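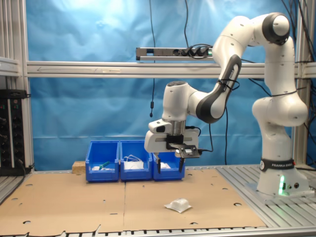

Kleinkram sortieren mit Sichtlagerkästen und Karton

Ordnungssysteme versprechen viel. Ich habe genug davon gekauft, um den Versprechen nicht mehr zu glauben, und bleibe inzwischen bei offenen Kunststoffkästen mit schräger Vorderwand. Die Serie Orkanari von Seduvano wird gern empfohlen, 700 Gramm schwerer und deutlich teurer als die einfachen Kästen aus dem Baumarkt. Einen Unterschied im Alltag habe ich nicht bemerkt.

Schritt 1: Alles auf einen Haufen
Kabel, Stifte, Netzteile, Adapter. Wer schon beim Ausräumen sortiert, sortiert später noch einmal. Kaputtes kommt gleich weg, auch wenn man meint, es irgendwann zu reparieren.

Schritt 2: Wenige Gruppen bilden
In vielen Anleitungen stehen zwölf Kategorien mit Farbcode. Das hält eine Woche. Mehr als 4 Gruppen braucht ein Arbeitstisch selten, und eine davon darf ruhig »Sonstiges« heißen.

Schritt 3: Kabel zusammenlegen
Ein Kabel, das lose im Kasten liegt, hängt beim nächsten Griff über allem anderen. Locker aufwickeln, Klettband drum, fertig. Die Wickelhilfe von Sirko habe ich ausprobiert - sie lag nach 5 Tagen selbst im Kasten und war im Weg.

Schritt 4: Kästen aufstellen
Nebeneinander, mit der niedrigen Seite nach vorn. Was täglich gebraucht wird, gehört in den Kasten, den man ohne Strecken erreicht. Stapeln geht bei manchen Modellen, aber an den unteren Kasten kommt man dann nur noch halb heran.

Schritt 5: Karton flach lagern
Gestanzte Kartonzuschnitte mit Laschen und Löchern sehen zusammengelegt handlich aus und nehmen ausgebreitet den halben Tisch ein. Zum Prüfen einmal ganz auslegen, die Falz in der Mitte ansehen und die Laschen kontrollieren. Ist eine eingerissen, hilft Klebeband nur bedingt.

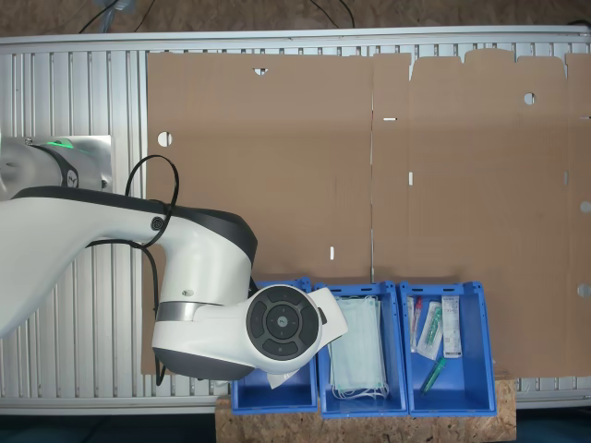
Ausgebreiteter Zuschnitt mit Mittelfalz, Laschen und Ausstanzungen.

Danach an der vorhandenen Falz zusammenklappen und hochkant hinter ein Regal stellen. In Grernevitz hatte ich meine Kartons im Keller, bis sie im Juli wellig waren. Seitdem stehen sie oben, und es sind weniger geworden.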